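Section 4: Fitting the under-cabinet light strip

I've put the Canano strip in three kitchens now (mine, my sister's, and a rental), so these steps come from my own fumbling as much as from the leaflet. Give yourself an evening – the sticky pads need time.

1. Turn the power off at the breaker. Please don't skip this one!
2. Wipe the underside of the cabinet with rubbing alcohol and let it dry.
3. Hold the strip up where you want it before you peel anything. I like mine toward the front, so the light lands on the counter and leaves the wall alone.
4. Mark both ends with painter's tape.

Note: check that the doors or drawers still open freely with the strip held in place. Handles that sit low down can be a nuisance if you let the strip poke out past the front.
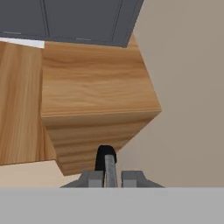 Fig. 6. Gray upper cabinet with slim handles along the lower edge.

5. Peel the backing a few inches at a time, pressing as you go. I lean on each spot for a slow count of 14.
6. Clip the cord every 11 inches, then plug it into the driver.
7. Leave it alone for roughly 27 minutes before you switch the power back on.

Caution: don't cut the strip anywhere except on the printed lines. I did, and half of it never lit again.

If it flickers, push the plug in harder. Still flickering? Go to Section 7, which Elis Eynon rewrote in February 2021 – it's much clearer than my old version.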